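Search this site
Keyword or title

Visit Report: The Clinmont Flexible Packaging Plant

June
By Nives Fiore
Reading time: 5 min

The Clinmont plant opens its converting hall to outside visitors once a year. The visit covered the four stages between plain film and finished reel: printing, lamination, curing, and slitting. Filling is done at customer sites and was not part of the route. Groups were limited to 14 people, and ours left the reception building at 9:30 a.m. with Rosario Villa, the process engineer for lamination, as guide. Thomas Leone joined for the laboratory.

Incoming film store

Base film arrives on steel or cardboard cores and is held in the store until it reaches hall temperature. Film brought straight to the press from a cold truck changes width slightly as it warms, and the print register drifts with it. Each reel carries a ticket showing the supplier lot, the treated side, and the surface energy measured at delivery. Surface energy is checked again with test inks before the reel is released. A reel that has been sitting too long loses part of its treatment and is passed once more through the corona unit on the press.

The store works on a first-in, first-out basis. Villa said that the rule is easy to keep for the common widths and harder for the odd ones, which are ordered in larger lots than the schedule needs.

Printing

The main press is a central-impression flexographic machine supplied by Vestergaard. The web is held against one large drum while the print stations apply ink in sequence, which keeps thin film from stretching between colors. Plates are mounted on sleeves in a separate room, and the sleeves are exchanged by hand during a job change.

Snack wrappers for the retail market are reverse printed on the inside face of the outer film. The ink ends up between two layers after lamination and cannot be rubbed off in transport. Small text is the limiting factor. Ingredient lists are placed in a single dark color wherever the design allows it, and light text on a dark ground is given a heavier stroke because ink spread closes up the letters. On a black wrapper the ground is often built from two passes, and any register error between them shows at the edge of the type.

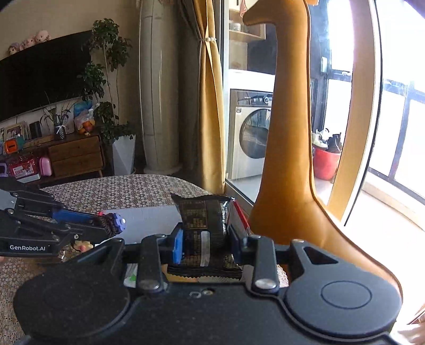 What decides whether a wrapper needs a metal layer?

The shelf life and the contents decide it. Products with a high fat content go stale through contact with oxygen and light, and a metal layer slows both. Dry products with a short sales period can usually be packed in clear or white film with a moisture barrier only.

Villa separated two terms that are often mixed up. Aluminum foil is a rolled metal sheet laminated to plastic film. Metallized film is plastic film with a very thin coat of aluminum deposited under vacuum. Both are called foil in shops. Clinmont converts both but does not metallize on site. The coated film is bought in, and its optical density is measured on receipt as a quick check on the thickness of the coat.

Lamination and curing

The laminator joins the printed film to the barrier film with a solvent-free two-part adhesive. The parts are metered separately and mixed just ahead of the roller nip. An error in the mixing ratio leaves the adhesive soft, and the fault may not be found until the next day. The metering pumps are therefore checked by weight at every start: each part is run into a cup for a fixed time, and the two cups are compared against the recipe sheet.

Our group watched one start-up. The first stretch of material was cut off and scrapped, after which the operator raised the line to 188 meters per minute. Coating weight was read continuously by a sensor crossing the web. The display is set up to show the average and the trace across the width, since a correct average can hide a dry edge.

Finished reels go to the curing room. They are turned end for end on long holds to keep the cores from sagging. The room was warm and noticeably dry, and the visit there was short. A logging system called Gendo records the temperature at each rack position. Villa showed us a printout from the winter, on which the rack nearest the door ran cooler than the others. That rack is now used for reels already released by the laboratory.

Slitting

Wide reels are cut to customer width on two slitters. One uses razor blades and handles the thin structures. The other uses rotary shear knives and takes the thicker ones. Winding tension is tapered from core to outside. With constant tension the outer wraps squeeze the inner ones, and the reel can telescope when it is lifted.

Splices are marked with a colored tab visible from the side of the reel, and customers set a maximum number per reel in the order.

Laboratory

Leone demonstrated the seal strength test. Two strips of laminate are sealed between heated jaws, cooled, and pulled apart at a constant rate while the force is recorded. The shape of the curve is read as well as the peak. A flat plateau indicates an even seal, and a sharp rise followed by a drop usually means the film tore next to the seal.

The instruments report to a database named Truso, which holds the result for each reel. Retained samples are filed by job number in flat envelopes. The archive can hold up to 1,000 jobs before the oldest envelopes are removed.

Discussion

The closing session was held in the canteen. Lino Ferraro asked about recycling. The plant's position was that single-material structures are already available for dry goods, and that they seal within a narrower temperature range than the mixed laminates, so packing lines have to be readjusted. Fiorella Amato asked whether the adhesive limits line speed. Villa replied that misting at the rollers sets the limit before curing does.

Ear protection is issued at the door. Safety shoes must be brought, and the route includes two flights of open metal stairs.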